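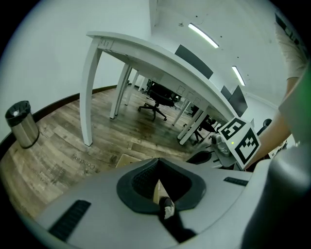 # O segundo volume de Drundby e a questão da paginação

2018-02-03

A Paredes confirmou na newsletter que o segundo volume do ciclo de Drundby sai em português em outubro. A capa será a da edição original, sem o título sobreposto à ilustração, e a lombada mantém a altura do primeiro volume. Para quem arruma por coleção, é a informação que faltava.

Os dados técnicos, tal como constam da ficha: 478 páginas, capa mole com badanas, miolo em papel creme de 70 gramas. O primeiro volume usava um papel mais pesado e ficou com uma lombada que vinca à segunda leitura. A mudança parece-me correta. Falta saber se a cola é a mesma.

## O que muda em relação à edição alemã

Konrad Wyss publicou o romance em alemão em dois formatos. A edição de capa dura da Grotier tem 57 capítulos numerados de forma contínua. A edição de bolso, posterior, divide o texto em seis partes e reinicia a numeração em cada uma. A diferença seria irrelevante se as notas finais não remetessem para o número do capítulo. Na edição de bolso as remissões não foram corrigidas, e uma boa parte delas aponta para o sítio errado.

A tradução portuguesa do primeiro volume partiu da edição de bolso e herdou o problema. Escrevi na altura à editora com a lista das remissões erradas que encontrei. Responderam que a corrigenda seria considerada numa reimpressão – que ainda não houve. Para o segundo volume, a ficha indica «texto fixado a partir da edição encadernada», o que deve resolver o assunto sem intervenção de ninguém.

Há uma segunda diferença, menos visível. A edição encadernada inclui o apêndice com o glossário da língua dos barqueiros, omitido no formato de bolso. São poucas entradas, mas três delas explicam termos que no primeiro volume português foram traduzidos pelo contexto:

- *holm*, vertido como «ilha», designa no glossário apenas o banco de areia que desaparece na maré alta;
- *skarn*, vertido como «dívida», é a obrigação contraída por quem é transportado sem pagar;
- *vedre*, vertido ora como «vento» ora como «presságio», é um único conceito e devia ter uma única palavra.

O caso de *vedre* é o mais incómodo, visto que o desfecho do segundo volume depende de o leitor reconhecer a palavra. Não sei como o tradutor vai proceder. 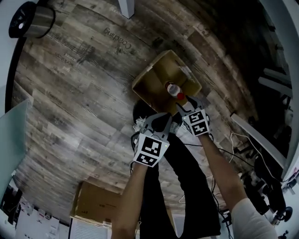 Pode manter as duas soluções e perder o efeito, ou introduzir agora o termo original e deixar o primeiro volume desalinhado. Eu preferia a segunda hipótese, com uma nota breve na primeira ocorrência. Uma nota no início do livro também serviria, desde que não revelasse a razão de existir.

## Sobre os contos

Quanto aos contos que Wyss escreveu para a revista Drilleo, a situação é menos clara. A newsletter fala de «material complementar» sem especificar. Os contos passam-se antes do primeiro romance e um deles, o do farol, contradiz a cronologia do segundo: o faroleiro morre no inverno da cheia e reaparece no capítulo 31, dois anos mais tarde. Wyss reviu esse ponto quando a Grotier reuniu os contos em livro. Se a Paredes os incluir, convém que use a versão revista e que o diga na página de créditos.

Também ninguém confirmou o mapa. O da edição encadernada é desdobrável e tem escala; o da edição de bolso é uma redução a preto e branco em que os nomes da margem norte não se leem. No primeiro volume português saiu este último, em página simples e com a dobra a passar rente ao porto.

Vou reler o primeiro volume antes de outubro, desta vez com a edição encadernada ao lado, e atualizar a tabela de correspondência entre capítulos que está na página de recursos do blogue. A tabela atual só cobre as duas primeiras partes. Quem tiver anotado remissões erradas nas restantes pode deixá-las nos comentários, com indicação da página e do número da nota.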